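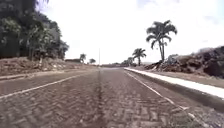
Par Tanvir Haque
Novembre

L'inspection des voies de desserte, chez Hoken, se faisait à pied. Deux agents, un carnet, un mètre ruban. Depuis que la machine de relevé parcourt les allées du site de Takley, le travail a changé de place : il se fait au bureau, devant les passages enregistrés. Sur un tronçon comme celui-ci, en pavés posés en chevrons, le logiciel s'intéresse surtout à la bande sombre du milieu et à la ligne blanche de droite, dont la peinture est usée par endroits. Les tas de terre derrière la bordure ne l'intéressent pas. Un agent, lui, aurait demandé à qui ils sont et quand on les enlève.

Je ne regrette pas les kilomètres. J'en ai fait pendant 25 ans et mes genoux s'en souviennent. Je constate seulement que l'équipe est passée de 6 personnes à deux, que les quatre autres ont été envoyées au dépôt de Jindon, et que les deux qui restent valident environ 50 signalements par matinée. C'est un travail assis, payé au même échelon, avec davantage de responsabilité : si un défaut est classé à tort, c'est leur nom qui figure sur la fiche.

La direction parle de montée en compétence. Il faudrait alors une formation et une prime, et pour l'instant il y a eu une demi-journée de prise en main. Je demande aussi qu'on garde une tournée à pied par mois. On apprend ce métier en marchant, et les prochains embauchés n'auront jamais vu la voie autrement que sur un écran.

1058 partages | 25 commentaires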